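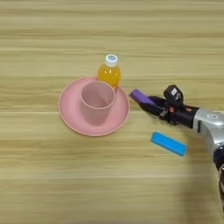
4. Budgeting for the Second Arm

Category: Lab Automation / Equipment Planning

Figure 1. Tabletop sorting work at the Nanddale bench. The gripper holds a purple block just short of the rim of a pink plate, on which a cup is standing, with a small capped bottle at its edge. A blue block lies on the table.

The arm in Figure 1 was the easy part of the purchase. It had a price, the price was on the quote, and the quote was signed in November with very little discussion. Most of the discussion came later and concerned items that cost less than lunch for the group. This section covers those items, and what we would put in the plan if we were asked to buy a second arm for the Lultgate room.

We went back through our orders and sorted the lines into three piles: the arm and its controller, the gripper and sensing, and everything else. "Everything else" ran to 121 lines out of 197. It included cables, cable ties, longer cables, a table, blocks, tableware, and a shipping charge for a bracket that weighed less than its invoice. We had budgeted for this pile under a single heading, "Sundries," and given it the sort of amount one gives to a heading called "Sundries."

Tableware deserves a paragraph of its own. Our tasks call for household objects, and purchasing rules call for three quotes on anything classed as lab equipment. A pink plate becomes lab equipment if the form says it is for a lab. The first request spent 22 days in review and came back with a question about calibration. We now buy plates and cups under office supplies, where they go through in an afternoon, and we recommend settling this with the purchasing desk before the arm arrives.

Gripper fingers should be planned as a consumable. We treated them as part of the gripper, and the supplier, Horance, treated them as a separate catalog page. A task like the one in Figure 1, with a block held by its rear end, leaves most of the block sticking out in front of the fingers, and our operators tend to find the edge of a plate with it sooner or later. Blocks are cheap. Fingers are less so, and they come in pairs whether one or both are needed. For a second arm we would order up to 200 blocks and four spare pairs of fingers in the same purchase, and pay for shipping once.

The service contract was harder to judge. Makokha, our integrator, offered a yearly plan that covered the arm, excluded the gripper, and was silent on the cable between them. All of our downtime in the first year was the cable. We declined the plan and bought two cables, which has worked so far and which we don't offer as general advice.

Staff time is missing from the tables in this section. We tried to estimate it and could not agree on whether waiting for a delivery counts as work.

Posted 2023-02-04
22 shares | 4 comments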